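3.2. Constitution du corpus et procédure de codage

Le corpus réunit 302 publications consacrées à des interprètes de feuilletons télévisés quotidiens, relevées sur deux portails d'actualité des célébrités, Keltis et Endent. Ont été retenus les seuls articles dont le sujet principal relève de la vie familiale de l'interprète : sorties avec les enfants, anniversaires, vacances, annonces de naissance. Les entretiens promotionnels et les résumés d'épisodes ont été écartés, y compris lorsqu'ils comportaient une allusion à la sphère privée.

La collecte a été conduite au mois d'août, période durant laquelle les tournages de plusieurs productions sont interrompus et où la part des contenus dits « de coulisses » augmente sur les deux portails. Ce choix limite la portée des comparaisons saisonnières, sur lesquelles nous revenons en section 5. Chaque article a été archivé avec son titre, son chapeau et le texte intégral des légendes. Le codage a été effectué sur poste individuel à l'aide du logiciel Igwe.
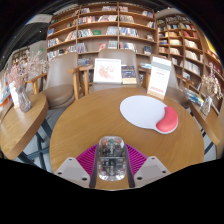

Figure 4. Table ronde en bois et tapis de souris ovale avec repose-poignet.

La grille d'analyse comporte 10 variables, réparties entre le régime énonciatif (présence du prénom seul, apostrophe au lecteur, ponctuation exclamative) et le traitement de la fiction. Cette seconde dimension concerne principalement la mention du personnage à la suite du nom de l'interprète, souvent entre crochets. Nous faisons l'hypothèse que ce procédé typographique entretient une continuité entre l'univers du feuilleton et le foyer réel, et qu'il autorise le lecteur à transférer sur l'enfant de l'interprète l'attachement éprouvé pour le personnage.

Chaque article a fait l'objet d'un double codage indépendant. Les désaccords ont porté pour l'essentiel sur la variable « source du cliché » : la formule « a partagé » ne permet pas toujours d'établir si l'image provient du compte personnel de l'interprète ou d'une reprise par un tiers. Une modalité « indéterminée » a donc été ajoutée à la grille, et les articles déjà traités ont été recodés en conséquence. Les noms des enfants mineurs ont été remplacés par un identifiant avant toute analyse. Les commentaires des lecteurs, archivés séparément, sont examinés dans la section suivante.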